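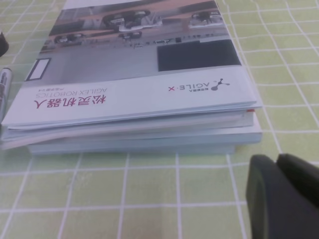

Clearing a Work Table You Use Every Day

If your table is anything like mine, it does homework, bill paying, gift wrapping and the odd bit of model painting, all in the same week. I love a table like that! But it fills up fast, mostly with two things: paper and pens. These are the tips I keep coming back to, and you can do the whole lot in 20 minutes on a Tuesday evening with the radio on.

Start with the paper

Booklets, catalogs and brochures are the worst for spreading, so gather them up first. Make one stack, biggest at the bottom, spines all on the same side. Glossy covers slide like crazy, and a stack with the spines mixed up will lean and then go over the first time you bump the table.

Go through the stack before you put it anywhere. I keep a catalog if I've opened it since the last clear-out. If I only want one page, I tear out the page (or snap it with my phone) and the rest goes in the recycling. My stack has a limit of nine, and when a tenth turns up, something has to leave. You might pick a different number, but do pick one.

Set the stack toward the side of the table, square with the edge. It's amazing how much calmer a pile looks when it's lined up with something.

Then the pens

Tip everything out of the cup. Yes, everything! Grab a piece of scrap paper and scribble with each one. A whiteboard marker that only squeaks is finished, so don't put it back "just in case". Ballpoints deserve a second chance - roll the tip on the sole of a shoe or warm it between your palms, then try again.

Brushes can share a cup with pens as long as they go in handle down and dry. Never stand a brush on its bristles, even for an hour.

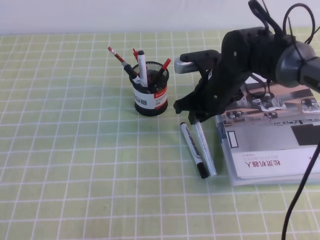

Black mesh pen cup on the green cloth, with two markers lying to the right of it.

I'm a huge fan of the wire mesh kind of cup. You can see what has sunk to the bottom, dust shakes straight out over the sink, and it's heavy enough to stay put with a few pens leaning out to one side. If yours has a paper label wrapped around the middle, you can peel it off after a minute with a hair dryer, or leave it on and write what belongs in the cup.

Don't cram it. You want to be able to drop a marker in with one hand, without looking. Once the pens have to be wiggled into place, people start leaving them on the table, and then you're back where you began. Whiteboard markers keep best lying flat, so if you have a lot of them, give them a shallow tray and save the cup for the ones you grab all day.

Get the cloth flat

A fabric tablecloth is kinder to elbows than bare wood and much quieter, but a wrinkle under your paper will drive you up the wall. 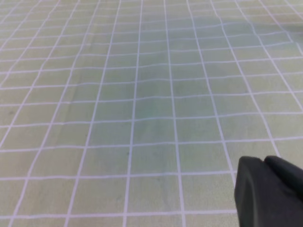

A checked or gridded cloth makes the job so much easier, because the lines tell you where it's pulling. Work from the middle out with flat hands. If a line wobbles, lift the nearest side and let it drop, then smooth again. Line up one long white line with the edge of the table and the others will mostly follow.

For creases that won't budge, mist them lightly with water and leave them alone for a while. If you need to iron, check the care tag first, go low, and put a thin dish towel in between on anything with a printed pattern.

The squares are handy for more than looks, too. Use one as the home spot for the pen cup and another row as the line the catalogs don't cross. Kids take to this right away - mine treat it like a board game.

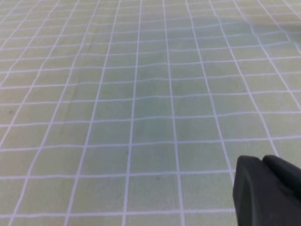

Photo: Dumitrescu / Gillis

Buying a cloth to fit

Measure the table before you shop, and add the drop you want on both sides. My table is 70 inches long and I like a short drop, so the chairs don't catch it. Pale green is a lovely color to work on, soft on the eyes under a lamp, though ink does show. For a fresh marker spot, put a folded paper towel underneath and dab from the outside in with rubbing alcohol, after testing a corner first.

Shake the cloth out of the back door once a week. Pencil shavings hide in the creases!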